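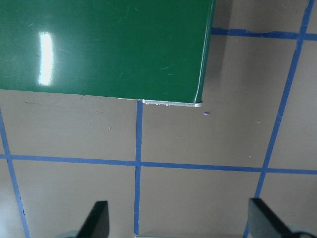 Lillow council backs kerbside battery plan, but the sums are still missing

December 24, 2020

Lillow council has signed off on a neighbourhood battery for the Poltholm end of town, two days before most of its residents stop reading the news for the year.

The battery, to be supplied by Geltesix, is meant to soak up rooftop solar in the middle of the day and feed it back during the evening peak. Council says 200 households will be able to join in the first stage, with a promised saving of $200 a year each.

That second figure deserves a harder look than it got at the meeting. It comes from the supplier's own modelling, which assumes every household shifts its dishwasher, washing machine and pool pump to the hours the company recommends. The report gives no figure for homes that carry on as they do now, and none for renters, who make up a good share of the Poltholm streets and mostly have no panels to begin with.

Nor is it clear who pays when the unit wears out. The contract runs for 25 years. The warranty on the cells runs for seven. Asked what happens in between, a council spokesperson said replacement costs would be "managed within the life of the agreement", and did not elaborate.

Residents were given a fortnight in November to comment on the proposal. Several submissions asked about fan noise at night and why the site on Salazar Street, beside the kindergarten, was preferred to the old depot. The officers' report describes these concerns as "noted". It doesn't answer them.

There may well be a good case for a shared battery in Lillow. Summer blackouts have been a sore point for years, and the local lines are struggling with the solar they already carry. But ratepayers have heard large promises about power bills before, and the full cost breakdown remains confidential.

Council says a summary will be released before work begins. No start date has been set.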